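Haltero Wall Shelf: Set-up Guide
Section 4. Loading the shelf
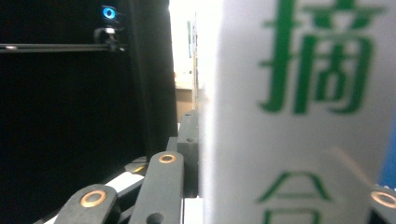

Fig. 4. Large characters in green on a pale surface.

This section is for the person who fills the shelf after it is fixed on the wall. If the wall rails are not yet mounted, please go back to Section 3 and finish it first. For the shop version with price strip, the steps are the same, but see also the note at the end.

4.1 Before you load

1. Check that each board sits in both brackets. Press it down with the flat hand at the left end and then at the right end. It must not move up and down.

2. Check the locking pins. The red ring on the pin must be fully inside the bracket. When you still see red, the pin is not closed. Pull it out and push it in again with a small turn to the right.

3. Put a spirit level on the board, first along the wall and then from the wall to the front. Along the wall the bubble must be in the middle. From the wall to the front, a very small slope toward the wall is correct and you do not need to repair it.

4. Wipe the boards with a dry cloth. There is fine dust from the cutting, mostly in the groove at the front edge.

CAUTION: Do not load the shelf on the same day when you have used the wall filler from the Lindemann fixing set. The filler needs 16 hours before it can carry weight. In a cold room or a cellar, wait until the next day has also passed.

4.2 Setting the height of the boards

5. Decide what will stand on each board before you set the height. It is much more work to do it afterward, with the goods already in place.

6. Leave a hand's width free between the top of the tallest package and the board over it. With less space you will pull the packages forward by the corner, and the corner will tear.

7. The lowest board should be not lower than 69 cm from the floor when you want to place a step stool or a rolling crate under it. Without a stool or crate you can choose any height.

8. To move a board, take everything off it. Open the pins on the two sides, lift the board with both hands and hang it in the new slots. Close the pins and repeat step 2.

Note: The slots in the rail are not numbered in the first series. We recommend to make a small pencil mark beside the slot before you lift the board out, on the left rail and on the right rail.

4.3 Placing the goods

9. Begin with the lowest board and go up.

10. Put the heavy things near the brackets and the light things in the middle of the board. Glass jars and cans are heavy also when they look small. Tea, dried herbs, noodles and paper goods are light.

11. Turn every package so that the side with the largest print looks to the front. On many packages the print is different on the four sides, and the narrow side has often only the ingredients and the bar code. If the name is printed from top to bottom, let the package stand upright and do not lay it down.

12. Keep one kind of goods in one row, from the front to the back. The package with the earliest date comes to the front. When you buy new stock, put it in from behind.

13. Do not let packages stand over the front edge. The stop bar holds only what stands behind it.

CAUTION: The maximum load is printed on the underside of each board. It is valid for a load which is spread over the whole board. Never stand or sit on a board, and never hang anything on the stop bar.

4.4 Labels

In a household or shop where goods come from different countries, not every person can read every package. For this reason the label strip has space for 2 lines.

14. Write the name in the first line as it stands on the package. You can copy it by hand or cut it out from an empty package.

15. Write in the second line the name that you use at home or in the shop. Use a soft pencil when you expect changes and a permanent pen when you do not.

16. Push the label into the strip from the left side. If it stops halfway, the paper is too thick. Paper for a normal home printer fits well, photo paper does not.

17. When you change the goods, change the label at the same time. Please do not glue a new label over the old one. The strip becomes wider and then it does not hold anymore.

Note: Labels in the size of the strip can be ordered from Westcombe with the form in the back of this guide. Labels of the Rernbridge series are a little higher and must be cut.

4.5 Check after loading

18. After one week, look at all pins again as described in step 2. Some settling of the boards is normal.

19. Tighten the rail screws by hand with the short key. Do not use an electric screwdriver for this.

20. If a board has bent in the middle so that you can see it with the eye, take off the load and turn the board over. If it bends again, it is overloaded, or the distance between the rails is too large. See Section 3, "Distance of the rails."

Shop version with price strip: The price strip is hung in after step 13 and before the labels. It covers the lower part of the label strip, therefore use only the first line for the name. The second line can be written on the back of the price card.

Text of this section: Knut Engelhardt. Revised 2020-04-13.

Continue with Section 5, Cleaning and care.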